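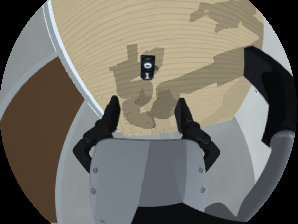 Kodico to open furniture repair and resale centre in Flollard

FLOLLARD, 12/24/25 -- Kodico, the household goods retailer, has confirmed that it will open a furniture repair and resale centre on the Rebelo industrial estate in Flollard in the new year. The centre will collect used tables, chairs, desks and storage units from customers, restore those that can be put back into service, and offer them for sale to the public at reduced prices.

The site was previously used as a distribution warehouse and has stood vacant since the lease held by its last tenant came to an end. Kodico signed a new lease in December, following planning consent for a change of use. Work to fit out the workshops, drying rooms and sales floor will begin immediately after the holiday period.

The centre will employ 40 people when fully staffed. Of these posts, 20 will be in the workshops, with the remainder divided between collections, the sales floor and administration. Recruitment will open in the new year, and priority will be given to applicants who live within the Flollard district. The company has also set aside eight apprenticeships in joinery, upholstery and surface finishing, each leading to a recognised qualification.

"Our customers have told us for some time that they would like a sensible way to part with furniture that still has years of use in it," a spokesperson for Kodico said. "The Flollard centre gives them one. It also allows us to keep practical skills in the area, where furniture making was once a major source of work."

Under the terms of the scheme, customers will be able to book a collection at any Kodico store or by telephone. Items will be inspected on arrival and placed in one of three grades. Furniture in the first grade will be cleaned and sent directly to the sales floor. Furniture in the second grade will pass through the workshops for repair, sanding, re-gluing or refinishing as required. Items in the third grade, which cannot be repaired at a reasonable cost, will be taken apart so that timber, fittings and fabric can be reused where possible.

Customers whose furniture is accepted in the first or second grade will receive a voucher, the value of which will depend on the type and condition of the item. Vouchers may be spent in any Kodico store or at the centre itself. No charge will be made for collection within the district. Collections from further afield will be subject to a fee, details of which will be published before the opening.

Kodico will work with Distum, the timber treatment and coatings company, on the refinishing of wooden surfaces. Distum will supply water-based oils and varnishes and will provide training for workshop staff during the first year. The two companies have already carried out a trial in which almost 100 dining tables and desks were refinished and returned to sale through the Kodico store in Flollard town centre.

"Solid wood responds well to careful treatment, and many of the pieces we saw during the trial needed little more than a new finish," a spokesperson for Distum said. "We look forward to supporting the team in Flollard as the work grows."

A part of the building will be reserved for public use. Evening courses in basic furniture care and repair will be held there throughout the year, and local schools and community groups will be able to apply for free use of the space during the day. A programme of courses will be made available at the centre and in Flollard library.

The company has agreed a travel plan for the site with the local authority. This includes secure cycle parking, a loading area kept separate from the customer entrance, and limits on the hours during which delivery vehicles may enter the estate.

An opening date will be announced once the fitting-out work is complete. Residents of the streets next to the Rebelo estate will be invited to view the building before it opens to the public -- invitations will be sent by post.

About Kodico

Kodico sells furniture, kitchenware and home textiles through its own stores and by mail order. Its head office is in Flollard.

Media enquiries should be addressed to the Kodico press office.

Share this release
14 shares | 0 comments

Sign up to our newsletter to receive company news by email. You can unsubscribe at any time.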